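Pakix Mail Archiver Review: Moving Old Mailboxes Without Outlook

I look after the computers for a small office, and in May we had to close down an old mail server. One mailbox had to be kept in a form that people could still search. I tried Pakix Mail Archiver for the job and used it for almost 2 weeks.

Pakix reads MBOX, EML and MSG files and saves them to a single archive, or exports them to PDF. It runs on Windows only. Installation was simple. You pick a folder for the archives, enter the license key and restart the program once. There is no setup wizard after that, just a main window with the folder tree on the left and the message list on the right.

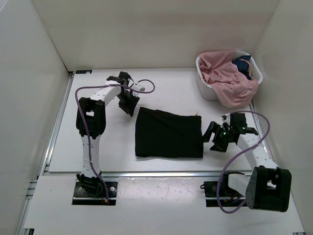 Black cloth folded on the white work surface.

My test mailbox held 3,941 messages in a deep set of folders. Pakix kept the folder structure, including the empty folders, and the dates came through correctly. Read and unread status was kept too. When the import finished, the log listed 11 messages it could not process. All of them had damaged attachments, and they would not open in our old mail program either. I would have liked the log to name the folder for each one. It gives only the subject line, so I had to search for them by hand.

Search works well once the index is built. You can filter by sender, date and attachment type, and save a filter for later. Searching inside PDF attachments is off by default. The setting is under Tools, Index, Content, and you have to rebuild the index after changing it.

PDF export is the weak part. Long threads come out as one file with no page breaks between messages, and inline pictures are sometimes moved to the end. The file name template is also limited to date, sender and subject. Before this I used Trimus, which has a better export screen but drops the folder structure.

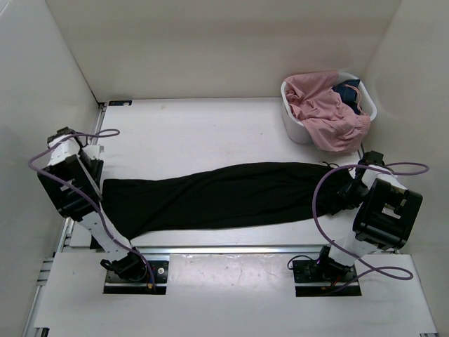

Can the trial version be used for a full mailbox?
The trial exports only the first 100 messages in each folder, so a larger mailbox needs the paid license.

I wrote to support once, about a key that would not activate on a second computer. Faith Swai answered the next morning and reset it. The license covers two machines, and you can move it yourself from the account page if the first one still starts.

Good: keeps folders and dates, fast search, clear licensing.
Bad: weak PDF export, thin error log, no Mac version.

I would buy it again for archiving. If you mostly need printed or PDF copies, try the trial on a few long threads first.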